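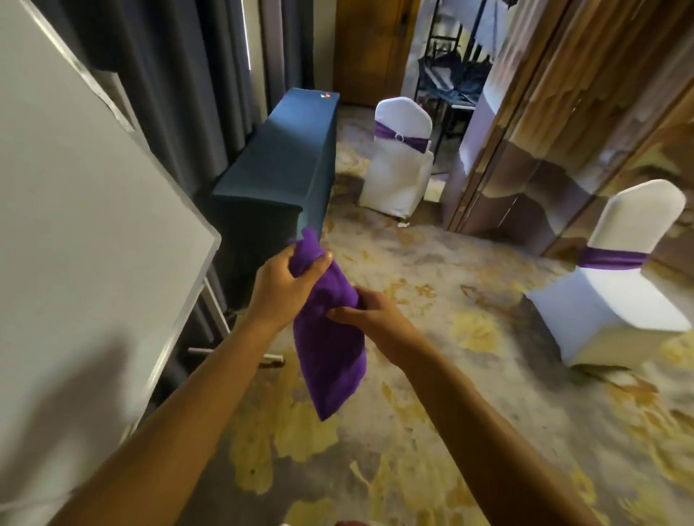 Handicapping is the part of amateur motor racing that everybody complains about and very few people can calculate. These notes cover how the Clitville Hillclimb Club turns a pile of unequal cars into something like a contest. The method looks rigid on paper and is fairly soft in practice, so think of the base number as cloth: two hands gripping a bunched purple sash can gather it in the middle and leave the rest hanging, and the sash is no longer or shorter for it. Your job as a scorer is to gather in the right place. If you also shorten the sash, expect a phone call.

1. Terms

Base time: the time a sound car of that class should need for the full course on a dry day. Set before the season and reviewed in October.

Raw time: what the clock said.

Allowance: seconds or parts of a second taken off the raw time. Never added. Drivers will accept a smaller gift but they will not accept a fine.

Index: raw time less allowance, divided by base time, times 100. Lowest index wins. An index of 100 means the car did what the class sheet said it would, and the driver will tell you the class sheet is wrong.

2. The course

The Forsyth course is 2,064 yards from the start beam to the finish beam, with a rise of 197 feet. Most of the rise comes after Enberg Corner. This matters for small engines, which arrive at Enberg full of hope.

3. Worked case

Ruairi Moffat enters a small sedan with a base time of 80.00 seconds. His raw time is 81.20 and his allowance is 2.00. Net time is 79.20, and 79.20 over 80.00 gives an index of 99.00.

Archie Moncrieff enters a single-seater with a base time of 60.00 and no allowance. His raw time is 59.70. Index 99.50.

Moffat wins, having been beaten up the hill by 21.50 seconds. Practice saying this out loud with a straight face before you post the results.

4. Common errors

Dividing before subtracting. The answer looks reasonable, so check the order every time.

Rounding the net time. Round the index only, to two places, once.

Using last year's class sheet. The current one is dated 05/05/2018 in the top corner. Recycle the others.

Giving the allowance twice. The Nuso timing software applies it for you if the box is ticked - and the box stays ticked from the last meeting.

5. For next time

Read the section on rain. Then work out the index for car 254, base time 75.00, raw time 76.50, allowance 0.75. Show the net time on its own line. Bring a pencil, the spare ones all went home with Moncrieff.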